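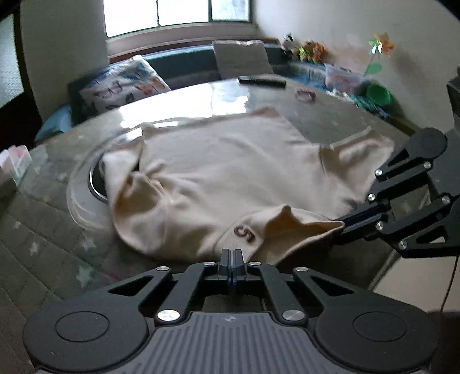

The Osei long top in beige, laid out on the round-edged gray table

I've been selling knitwear and fleecy things from my little Zedville shop for years, and I still get a bit too excited when a good plain beige one comes along. The Osei is it for this season! It's a long cut (I'm short, so on me it's almost a tunic) with short, wide sleeves that go over a thin long-sleeved tee without bunching up at the armpit.

The color is a pale beige, and it goes a warmer tan down in the folds. The inside of the neck is deeper, more of an orange-tan, and you get a peek of it when the neckline sits open. I like that a lot.

Sizing: S to XL. It runs roomy, so if you're between two sizes take the smaller one. I wear the S and my husband Lieven Dierckx borrows the L - he says it's for the garden, but I've seen him wear it to dinner.

Washing: cool, inside out, with a short spin. Dry it flat on a towel and please don't hang it, the shoulders will go pointy on you. It creases if you leave it in a heap, but a shake and a night on a shelf sorts most of that out.

Price: $60, or $130 if you want it as a set with the Halberg wool blanket. Shipping is $5, free if you pick up at the Engate market stall.

Back in stock 13th February. I'm only getting a small batch and the next one won't land until July, so if you want an M, drop me a note and I'll put one aside for you. Returns are fine within 60 days as long as the tag's still on.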